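Notes on the Mimska set, a collection of photos and item lists about sorting mixed household things on a table. Read this before using the lists, especially the part on names.

## What is in it

Mimska covers one kind of chore: a table has filled up with toys, parcels and packets, and the things on it need to be put where they belong. The folders follow the rooms where the sorting was done.

| Folder | Contents |
|---|---|
| `kitchen/` | photos of tables in kitchens and rooms used like kitchens |
| `hall/` | photos of hall benches and shelves |
| `lists/` | one plain text item list per photo |
| `groups.txt` | the group names and what goes in each |
| `changes.txt` | corrections, newest first |

Photos and lists share a base name. A list has one item per line, with the group first, then a tab, then a short name in lowercase. There are 23 group names in `groups.txt`. Most lists use only a few of them.

## How the lists were written

Güven Kaplan wrote the first version of every list, working from the photo alone. Bülent Demirtaş then went over each one without looking at the group names and marked anything he would have called something else. Where they disagreed, the more general word was kept. That is why you will find `package` and `bundle` in many places where you might expect a product name.

Text on a package was copied only if both of them could read it. If they could not, the line ends in `(text)` and nothing more. Please don't fill these in from a guess at the product.

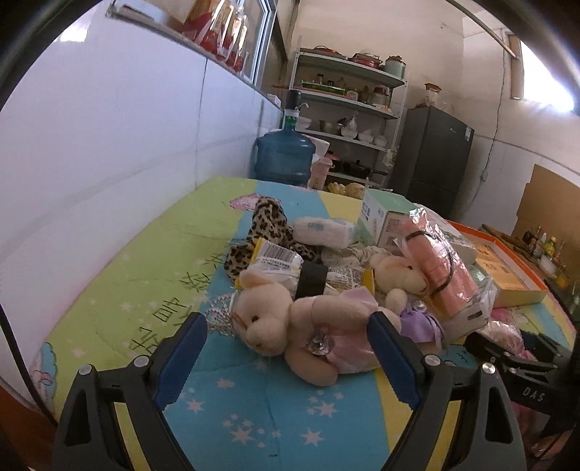

Soft toys were the hardest group to settle. The first draft had `toy`, `plush` and `doll` side by side, and the same thing could land in any of them depending on the day. We now use `soft-toy` for everything stuffed, and clothing goes on the same line as the toy that wears it. The bear in the pale pink dress is one line, with its beaded crown and crystal ornament included, and the bear in purple satin is another. The leopard-print piece is listed as `soft-toy, leopard print` with no animal named. Loose doll clothes, when they turn up without a doll, go under `cloth-small`.

Packaging comes next in number of corrections. The rules are:

- `box` is cardboard, open or closed. An open box and its insert stay on one line unless the insert is out on the table.
- `package` is anything wrapped or sealed in paper or plastic that isn't a box.
- `bundle` is for things rolled or folded together, with or without a cord.
- If you can't tell whether a packet is full, don't say.

Tablecloths are listed once, as `cover`, and are never counted as an item to sort. A crumpled cloth lying on top of the tablecloth does count and goes under `cloth-small`.

## Where things go

`groups.txt` also gives a destination for each group. These come from the Yalçınkaya household, who let us use their own system, and they are a matter of taste. Soft toys go to the low basket, sealed packages to the pantry shelf, boxes to the hall bench until somebody opens them. Two groups have no destination (`paper-loose` and `unsure`).

If your home or project works differently, copy `groups.txt` to `groups.local.txt` and edit the second column. The Clalby script reads the local file first if there is one.

## Using the script

 clalby check lists/
 clalby print kitchen/ --by group

`check` reports lines with a group name that isn't in `groups.txt`, and lists without a matching photo. `print` gives a sorted sheet you can put on the fridge. With `--by place` it sorts by destination.

The script stops at the first bad tab. Many editors turn tabs into spaces on save, so look there first if every line is reported.

## Known problems

- Items hidden behind others are listed only if enough shows to pick a group. Piles are underlisted for this reason.
- Color words are not consistent. `salmon`, `pink` and `light red` were all used before March and have not been merged.
- Six lists in `hall/` still use the old `plush` name. `check` will report them.
- Left and right in the item names always mean left and right in the photo.

## Corrections

Send changes as a patch against `lists/`, one list per patch, with the base name in the subject. Bülent handles the kitchen lists and Güven the hall ones. New group names need a word from both. Zenik hosts the archive copy, which is updated after each round of corrections and may be a little behind this one.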